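手首カメラで箱の縁をつかむ:縁検出まわりの作業メモ

先週から、双腕で青いプラスチックの箱を持ち上げるタスクの制御を書き直している。箱の両側の縁を左右の手でそれぞれ挟み、同時に上げるだけの動作だが、縁の位置推定が甘いと片方の指が縁に乗り上げて止まる。

以前の構成では、上からの固定カメラで箱の外形を取り、そこから縁の位置を計算していた。箱の向きが大きく変わらなければこれで足りる。ただ、最後の数センチで腕が箱を隠すので、ずれても直せない。そこで、接近の最終段階だけ手首カメラに切り替えることにした。切り替えの仕組みは社内ツールのMaglayaに入れてある。状態遷移をYAMLで書いておくと、各状態でどのカメラを使うかも一緒に指定できる。

縁検出

最初は色で切り出した。HSVで青を抜き、外側の灰色の面との境界を縁とみなす方法。外側の境界はこれで安定して取れた。困ったのは内側で、縁も底も青いため、しきい値だけではほとんど分かれない。底には照明の反射が白く出るし、細かい擦り傷も多い。エッジ検出をかけると傷の線が大量に拾われて、縁の候補に混ざってくる。

対策として、縦方向に長く続く線だけを残し、短い線分は捨てるようにした。縁の途中にある小さな段差で線が切れるので、切れ目をまたいでつなぐ処理も足した。段差の上下で縁の幅が違う点は、幅を固定値で持たず、指先に近い側の値を使うことで逃げている。

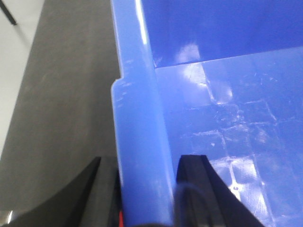
把持と閉じ方

縁の中心線が出たら、左右の指の中間がそこに来るように手首を横に動かす。画像上の誤差をそのまま速度指令に変換する単純な比例制御で、積分項は入れていない。入れると縁の近くで小さく揺れた。

閉じる動作は二段にした。まず位置制御で指の間隔を狭め、電流が上がったら力制御に移る。切り替え直後に指令値が跳ねる不具合があり、これはMilagros Mangubatさんがログから見つけてくれた。前回の目標値を初期化していなかっただけなので、修正は一行で済んだ。
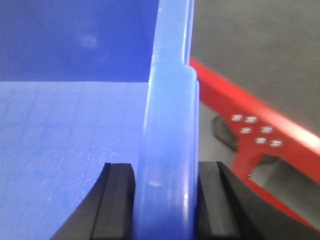 閉じたあとに中心線をもう一度推定するかどうかは迷った。指が縁を挟んでいる間は、手首カメラから見える縁の形がほぼ変わらないので、本来は計算しなくてよい。結局、推定は続けるが制御には使わず、滑りの監視だけに回すことにした。中心線が指に対して動いたら警告を出し、持ち上げを中断する。

監視のしきい値を決めるために、記録済みのフレームを2788枚使った。手でラベルを付けたのは、そのうち131枚。残りは自動で付けて、怪しいものだけ目で見直した。ラベル付けにはPlarnosellを使っている。線分の注釈が軽く付けられるのはよいのだが、ショートカットが変更できないのは相変わらず不便。

計画側で直したこと

軌道計画では、箱を一つの直方体として衝突判定に入れていた。これだと縁を挟む姿勢そのものが衝突扱いになり、計画が必ず失敗する。箱を底板と四枚の壁に分け、把持する壁だけ最終区間で判定から外すようにした。Consolacion Calimlimさんからは、壁を外すより指先との接触だけ許可する書き方のほうが安全だと指摘をもらった。そのとおりだと思うので、次の版で直す。

計画の制限時間は600ミリ秒にしている。400ミリ秒まで縮めると、左右の腕を同時に解くときに時間切れが出るようになった。当面はこのままにしておく。

残っている作業

・縁の段差が指の真下に来る場合の扱い
・左右の力制御への移行タイミングの同期
・反射が強いときの露出の自動調整
・Maglayaの設定ファイルの整理(状態名が場当たり的で読みにくい)

同期については、片方が先に力制御に入ると箱が少し引っ張られるので、両方の電流が上がるまで待たせる実装を試している。待ち時間の上限をどこに置くかはまだ決めていない。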